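Flistora-users list archive
Home | Threads | Authors | Subscribe | Help
Search this list... Go

Re: how many demos before the first training run?
From: Dilruba Saha

Hi Kamrul, hi all,

On the list, Kamrul Mondal wrote:
> We're about to start collecting for a shelf picking task with
> two five-fingered hands, and I'm stuck on planning. Do we record
> a big pile and then train, or train early and see what's missing?
> Also, do you throw out the fumbled grasps? My operators hate
> them and want to delete everything that isn't pretty.
> Kamrul

Train early! I can't say it loudly enough. Last November we recorded for 12 days straight before anybody ran a single training job, and then found we had 89 episodes where the operator started with the hand already over the shelf. The policy had no clue how to get there from anywhere else. Flisside (our nickname for the shelf task, don't ask) got so much better once we switched to small batches, and we've stuck with that ever since.

What we do now is 10 episodes, a quick look through all of them, then a short run overnight. If the thing does something silly in the morning, the next batch goes after exactly that. It's slower on paper but the operators like it way more, they get to see their work turn into something.

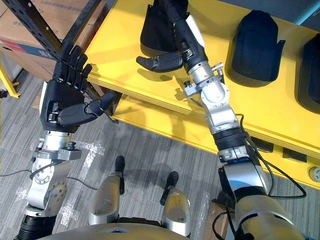

The other thing I'd push on is the hand that isn't grasping. We used to tell people to just park it wherever, and of course everyone parked it somewhere different, and the model picked up all that wandering as if it meant something. So now we agree on a resting pose before the batch starts and write it in the episode notes. Same goes for where the objects stand on the shelf. Move them between episodes, turn them a bit, swap the order. Dark parts on a bright shelf are easy to pick out, so mix in some other shelf colors too if you can get them.

On the fumbles: keep them, please, but tag them! We use three tags in Flustano, clean, recovered and failed. Recovered is the gold. That's where the fingers slip and the operator backs off and tries again, and you really want the model to see that. Failed ones we leave out of training but hang on to for checking. Begum (the old labeling script, some of you will remember it) only had good and bad, and we lost a lot of nice recoveries that way.

Oh, and cap your sessions. After 7 episodes in a row people get sloppy with the thumb, me included, so we swap operators there.

Happy to send you our notes template if you want it, just mail me off list. How are you doing the teleop, gloves or something else?

Dilruba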